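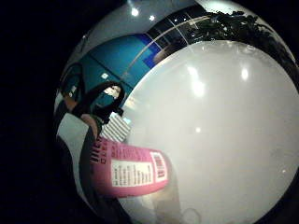 The Ovska round table, glossy white. It likes the light.

January 4, 2018
214 shares | 3 comments

So I finally caved and bought the Ovska! If you read my December post you know we'd been limping along with an old square table from Letico that had a leg held on by hope and a lot of wood glue. Fiifi Ansah (he has the desk next to mine) kept sending me links to round ones, and after a while I just picked the shiniest and hit order.

First, the finish. It is GLOSSY. I knew that from the listing, but I wasn't ready for how much ceiling I'd be looking at every time I sat down. Any light overhead lands on the top as a bright patch, and if you read paper documents a lot you'll be sliding them sideways to dodge the glare. I got used to it in a week or so. My eyes are pretty forgiving, though, so if yours aren't, look at the matte version (Chamoun makes a nice one, a bit pricier).
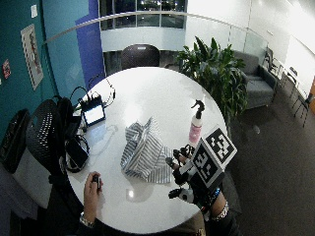

Wiping down is where I've fallen for it. I keep a spray bottle and a striped cloth right on the table, and a quick pass takes care of coffee rings, pen marks, and whatever Vivek Sengar had for lunch. Turmeric took me two goes and some muttering. Fingerprints do show up if you get down low and look across it, which I now do constantly, like a crazy person.

Size is good for us. Three chairs go around it without anyone bumping knees, and you could squeeze in another for a short meeting. The round shape does mean you lose corners, so a tablet and its cables end up eating more of the top than you'd think. I'd love a cable hole in the middle. Wallby sells a clip-on tray that's supposed to help, but I haven't tried it yet.
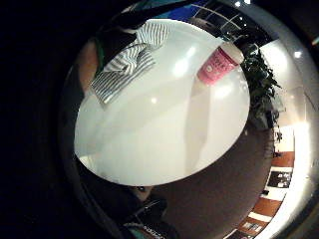 The edge is thick and smooth, with no sharp lip, so it's comfy to rest your forearms on for a long stretch. I lean on mine all day and so far no creaks. Putting it together took me one evening (the bolts are fiddly, get a second person to hold the base). 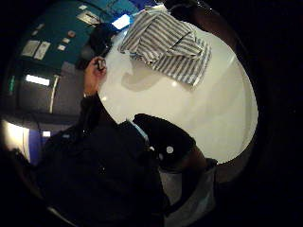

Scratches, then. I have found one, tiny, and I'm pretty sure it was my keys. I've started putting a cloth down under anything metal and that seems to do it.

Would I buy it again? Yep, though I'd wait for a sale. Four stars from me, and I'd go higher if they sorted out the cable thing.

3 comments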